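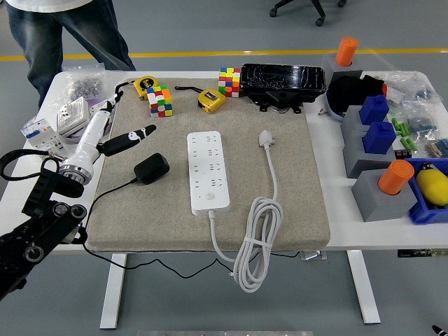 Ullis Mixed Bench Objects: data card

Version 2, dated 2020-12-23
Maintained by Nyokabi Simiyu and Wycliffe Kombo
Contact: open an issue in the Ullis tracker, label "objects"

Summary

Ullis is a set of labelled tabletop layouts made up of ordinary small goods: puzzle cubes, tape measures, power strips, adapters and similar items. It holds 295 layouts, each with a colour photograph and a label file. Labels cover object class, a free-text colour note, and whether the object has a cable attached.

The set is meant for people working on clutter, cable tracing and the sorting of household and workshop odds and ends. Version 1 had rigid objects only. Version 2 adds corded items.

Surface

All layouts use a beige felt mat laid on a white table. Objects are labelled if any part of them touches the mat. A cable that leaves the mat and hangs over the table edge is still labelled along its whole visible length, including any part under the tabletop. Floor, chairs and people in the background are not labelled.

Classes

There are 7 classes in this release.

cube
Rubik's cubes. Cubes are not matched to a solved or scrambled state. The colour note lists the sticker colours that can be seen, in any order.

tape_measure
Retractable tapes. Most are yellow. A wrist strap counts as part of the object and is not a cable.

power_strip
Multi-outlet strips, with or without a switch. The strip body, cord and plug share one object ID. The plug gets a second point label because it often ends up well away from the body. In the layout at the head of this card the strip lies lengthwise in the centre of the mat, its cord goes over the front edge into a hanging coil, and the plug is back on the mat to the right of the strip. All of that is one object.

adapter
Power adapters with a thin cable. Same rule as power_strip.

broken_device
Anything with visible damage to its casing or face, such as the glossy black item with the shattered surface in the opening layout. Use this class even when you can guess what the device used to be. A bracket under the device takes the same ID.

loose_cable
A cable with no labelled body at either end. Do not use this class for a cord that can be followed back to a strip or adapter.

other
Everything else. Add a short note in plain words.

Annotation

Each layout was labelled once by Gifty Ametepe or Mwende Mosoti, then checked by the other. Disagreements went to Jabari Owino. The most common disagreement was over cables that cross or coil. The rule now in force: a coil is outlined as a single region, and individual turns are not traced.

Left and right are given as seen in the photograph. Front means the table edge nearest the bottom of the photograph.

Files

layouts/ colour photographs, one per layout
labels/ one JSON file per layout
notes/ free-text remarks from the labellers
classes.txt class names, in the order used by the label files

There are 655 cable segments across the set. Segment IDs are unique within a layout but not across layouts, so join on layout ID first.

Known issues

- Black adapters and black brackets are sometimes merged in the version 1 labels. These have been redone where a cable is present, but not elsewhere.
- White cords over the white tabletop are hard to outline. Expect looser edges there than on the felt.
- Colour notes were typed by hand. "Grey" and "gray" both occur.
- The tape_measure class has little variety in colour. Do not use it to test colour sorting.
- Cables hidden under the tabletop are labelled only where visible. The gap is not filled in.

Not suitable for

Electrical safety work of any kind. The labels say nothing about whether a strip, adapter or device works, or what it is rated for. Sizes are not recorded either.

Changes from version 1

Added power_strip, adapter and loose_cable. Renamed "damaged" to broken_device. Removed the separate strap label from tape_measure. The Lilano import script still expects the old names; a mapping table is in notes/lilano_map.txt.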